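I bought the Kulla table in August, after my sister-in-law Solange Guerra had been through three kitchen tables in as many years and swore this was the one that finally stayed level. I'm slow about furniture (my husband Genivaldo would use a stronger word), so I wanted to live with it a good long while before writing anything down.

It cost me $241 with delivery, and it came in one flat box that weighed 74 pounds. Please don't carry that up the stairs by yourself! Putting it together took us around 40 minutes, and most of that was Genivaldo looking for the hex key, which was taped to the underside of the lid.

The white top is what sold me. Our old pine table drank up every drip of sauce, and I was forever chasing it with a rag and feeling guilty. On this one I can see a mess the minute it's made, and a damp cloth with a drop of dish soap takes care of nearly everything. Turmeric needed a second go the next morning.
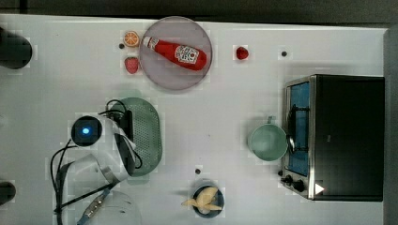 Ketchup on the plate, red fruit on either side.

Now, the legs. They screw into metal plates, and the instructions tell you to tighten them again after a week. I skipped that and had a wobble by the second Sunday dinner, so that one's on me. I gave each leg a quarter turn and it has been steady ever since, even with my nephew leaning on the corner to do his homework.

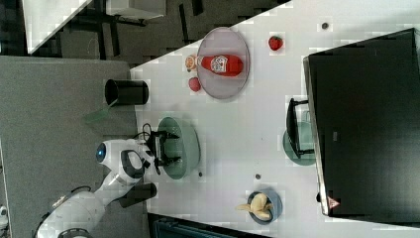 The green bowl near the edge, with the gray plate above it.

The edges are a little sharp for my taste. I bought a pack of stick-on corner guards and they fell off within days — the finish is just too slick for them. A softer edge would have gotten the fifth star out of me.
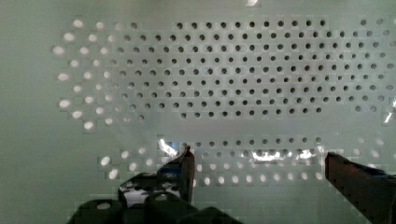
Pale green and full of little holes.

I did write to the store about a small chip on one leg. A very patient man named Alcides Tavares answered and mailed me a touch-up pen, no charge and no fuss. You have to look hard to find the spot now. 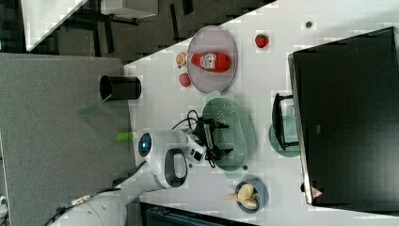

Colander and plate on the white top.

We seat four comfortably and six if everybody likes each other. Solange says hers has had a hot pan set on it and lived, but I use a trivet and I'd tell you to do the same. Four stars from me, and I'm already eyeing the matching bench.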